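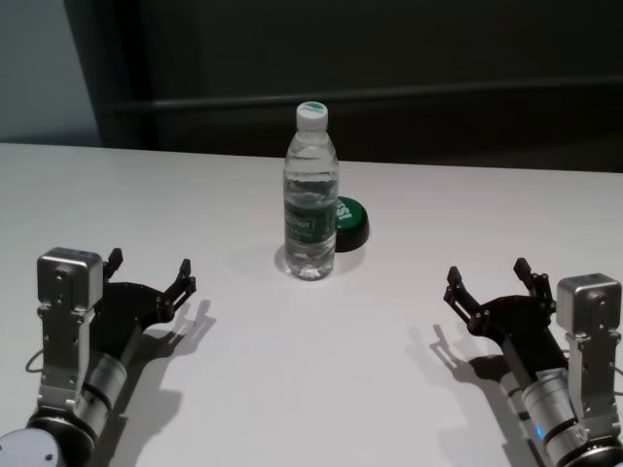 4. What the Sunthorpe diaries say about drinking water at work

9 min read

I should say up front that this was the section I looked forward to writing, and then it was the one that took me longest. The survey in Section 3 is tidy. People picked a number, we averaged the numbers, done. The diaries are a mess (a lovely mess!) and a lot of what I think I learned from this project came out of sitting with them at my kitchen table and moving sticky notes around.

Quick refresher for anyone who skipped the methods. We asked 73 people who work at desks in and near Sunthorpe to keep a paper diary of what they drank during working hours. They could write as little as they wanted. The only thing we insisted on was that each entry say what they drank, when, and what was going on at that moment. We ended up with 419 usable entries. Ok-hee Ra and I read every one of them separately and then compared notes, and where we disagreed we just talked until one of us gave in. I've marked those entries in the appendix so you can see where we fought.

4.1 Drinking follows the task

The clearest pattern, and I'd have bet money against it, is that thirst hardly shows up. I'd expected entry after entry saying "felt thirsty, had some water." There are a few like that, mostly from people who had walked to work. What people wrote about instead was the stuff around the drink: the call that ended, the spreadsheet that finally added up, the coworker who stood up first. One person at Nambiar, the insurance office that let us leave diaries in the break room, wrote "finished the claims, drank the whole thing in one go, didn't know I wanted it." Ok-hee put a big star next to that one, and so did I.

We ended up calling these "edge drinks," meaning drinks that happen at the edge between one task and another. It's not a fancy term and I'm not attached to it. Kalliopi Karamanlidis, who read an early draft, thought it sounded like an energy drink, and now I can't unhear that. Still, it fits the entries better than anything else we tried.

Edge drinks matter for a practical reason. If your job has lots of short tasks, you get lots of edges, and you drink often without thinking about it. If your job is one long task (the translators in our group are the obvious case) you may go a whole morning with a bottle right next to your hand and never touch it. Three of the translators described the very same little moment, where they look up at lunch and are surprised the water is still there. I do this myself, so maybe I was primed to notice it.

4.2 Bottles, mugs, and the trouble with "a glass"

Now for the units problem, which has haunted this kind of research for as long as I've been reading it. When somebody writes "had a glass of water," how much is that? We asked people to use whatever word came naturally, and then at the exit interview we had them fill their usual cup or glass to their usual line while we measured. The spread was wild. Some people's "glass" was barely more than a few swallows and other people's was basically a vase.

Single-serve bottles come out a lot better, and I've got mixed feelings about that, because I'm not trying to sell anybody on single-use plastic. But as a unit of memory a bottle is great. It has a top and a bottom. It has ridges and a label, and people use these as landmarks without being told to. We kept seeing phrases like "down to the label by ten" or "just the bit under the label left." Krishnamoorthy Rodrigues, who did our data entry, started a separate column just for label talk, and it filled up fast. Figure 1 has a bottle of this kind.

Figure 1. Clear plastic water bottle with a white screw cap and a label around the middle, mostly full.
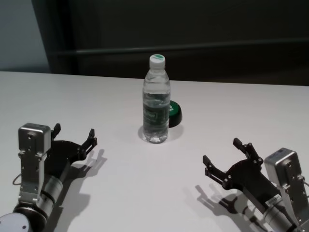 Doesn't keeping a diary make people drink more than they normally would?

Almost certainly a little, at least in the beginning. Entries from the first couple of days are longer and more frequent than the later ones, and several people told us at the exit interview that they'd felt watched by the notebook. We dropped the first two days from every count in Table 5 and kept them only for quotes. I'd still read the totals as a bit high, and I'd trust the timing and the reasons more than the amounts.

That question came up every single time I presented this work, so I figured I'd put it right in the section. The follow-up is usually whether an app would fix it. We did try a reminder app called Tredex with a small side group, and I'll get to that in 4.4, but the short version is that people resented it more than the notebook.

4.3 The bottle as a desk object

This is where the diaries went somewhere I hadn't planned for. We'd left a blank space at the bottom of each page for "anything else," expecting complaints about the pen. What we got was people describing where their water lives.

And people have strong feelings about this! There are left-siders and right-siders. There are people who put their water out of reach on purpose, so they have to stand up. Some won't have a liquid on the same surface as a keyboard, after one bad afternoon years ago that they were happy to describe to us at length. Rigoberto Palomino keeps his behind the monitor and wrote, in all capitals, that this is the only civilized place for it. He also drank less than almost anyone in the study, and he agreed to be named on the condition that I print that the two facts are unrelated. So, printed.

I went back and coded each diary for whether the water was usually in sight, out of sight, or moved around. The in-sight group logged more drinks, and the difference held up when I split it by office. I want to be careful here. People who care about drinking water may simply put it where they can see it, and our design can't pull those two apart. But I'd love for somebody to run the obvious experiment and just assign people a spot.

Clear containers seem to help on top of that. A few folks had steel flasks and a few had mugs with lids, and those people were the most likely to write things like "no idea how much I've had." With a see-through bottle you get a running total every time you glance over. 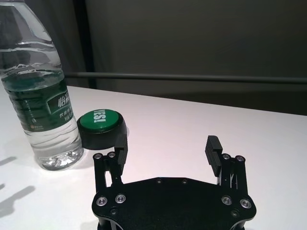
So a glance is doing some of the work that memory would otherwise have to do, and I think it's the main reason the bottle people gave us steadier numbers from one day to the next. Sombat Nakpan suggested we check whether they were also more accurate, meaning closer to what was really gone from the container by five o'clock. We could only do that for the 14 people who let us weigh things. Among them the bottle users were closer, and the mug users guessed high. It's a small group and I wouldn't hang a policy on it.

4.4 The reminder app side group

Okay, Tredex. It buzzes your phone on a schedule and you tap to say you drank. Four people from the Dostulier office used it alongside the diary, and the two records barely agree. My favorite entry from that group reads "tapped yes, did not drink, wanted it to stop." Another said she'd started leaving the phone in her coat.

Looking at the times, you can see why. The buzz came in the middle of tasks and hardly ever at the edge of one. Two of them said they'd have liked a reminder that waited until they closed a file or hung up a call, which fits what we saw in 4.1, though neither had read a word of our notes. I don't know if that's easy to build. I'm a diary person.

4.5 Things I'd do differently

I'd measure everybody's cup at the start and again at the end, as people switched containers on us halfway through and told us only when asked. I'd recruit outside of offices too. Bus drivers and cashiers and line cooks have totally different edges in their day, and plenty of them can't keep a drink at hand at all. And I'd give people a bigger blank space at the bottom of the page. They ran out of room, wrote up the margins, and in a few cases stapled in extra sheets, which Krishnamoorthy then had to type up.

Section 5 takes the timing data and sets it next to the self-rated tiredness scores.

Comments (3)

deskplant_dee: The thing about looking up at lunch and the water's still there, ugh, that's my whole life. Did the translators drink more in the afternoon to make up for it?

M. in accounting: I'm a behind-the-monitor person too and I feel seen. Would like to know how you handled tea. I'd count tea.

pagecount: Small typo in the appendix, the starred entries list skips one. Nice section otherwise, posted it in our reading group 2022-09-23 and people argued over "edge drinks" for the full hour.

Contact | © Sunthorpe Desk Diary Project | Back to top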